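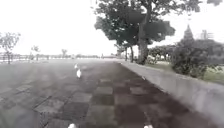

# Would you trust it with the shopping?

My sister-in-law Yolanda Puma rang me in August to ask whether she ought to buy a robot vacuum, and we were still on the phone an hour later, having got as far as whether a machine would ever carry the potatoes home. (She bought the vacuum. It cost her 339 pounds and it is frightened of the bath mat.) I've been meaning to write something down ever since, because people do ask me, and I never give the same answer twice.

My usual answer is that machines are quite good at the middle of a chore and poor at both ends. Take fetching something from the shop. The middle is the walk, and for a wheeled robot a wide paved promenade with a wall down one side is about as kind a walk as you could wish for. It's flat and you can see a long way. If I were a robot I should ask to be sent there every morning.

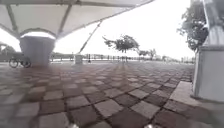
Even so, there's more to the middle than I used to think. Big brown and grey squares look restful to you and me, but a camera has to decide whether a dark square is a tile or a hole, and whether a shine on the ground is water or only the sky. Then there are the awkward things at the sides, such as a bicycle parked by a pillar, or a thin slanting pole with its foot on the paving and its top well out over your head. My friend Segundo Ccori spent years driving a pallet truck at the Grerer warehouse, and he says the slanting things were always what caught people out, never the big solid ones. You steer by what's at floor level and forget that it leans.

I asked him whether he'd have let a machine do his job. He thought about it for the length of a cup of tea and said yes for the long aisle, no for the loading bay, and certainly not in the week before Christmas!

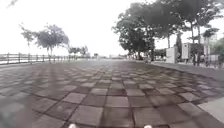
## The two ends

So suppose the middle is sorted, and our robot can trundle along under the trees, keep off the kerb and come to a stop when a toddler wanders across. I'd believe all of that on a quiet day, and a fair bit of it on a busy one. Somebody still has to put the potatoes in at the shop, though, and somebody has to take them out again at home, and my home is up two flights of stairs with a door that needs a shoulder.

Indoors it gets harder again. Sheyla Taipe, who used to clean with me at Avonmont, once timed herself on a kitchen and had the whole thing done in 29 minutes, bin and windowsill included. I tried to list every separate thing she'd picked up, wiped under and put back, and gave up somewhere around the spice rack. Each of those is a little decision. Is the jar sticky? Is the cloth still clean enough for the table? I haven't yet met a machine I'd leave alone with my spice rack.

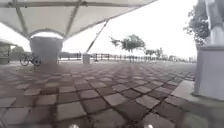

Where I've softened is on the outdoor jobs, the long dull ones that are mostly distance. Carrying post between buildings, say, or going up and down a waterfront to look for a broken slab. A pair of wheels and some patience will get you a good part of the way there, and I'd sooner a machine did it in January than Segundo with his knees. I'd want a person at the other end of a telephone, mind you, and I'd want to know what it does in proper rain with leaves stuck to everything.

Yolanda, for the record, is not persuaded. She wants to know who pays when it goes into the railing, and I told her I'd look it up, which I haven't. The vacuum is now called Chambi and has been given the hallway as well as the front room, with the bath mat hung over the side of the bath until it settles down. If any of you have one that copes with a fringe on a rug, do leave me the make in the comments and I'll pass it on to her.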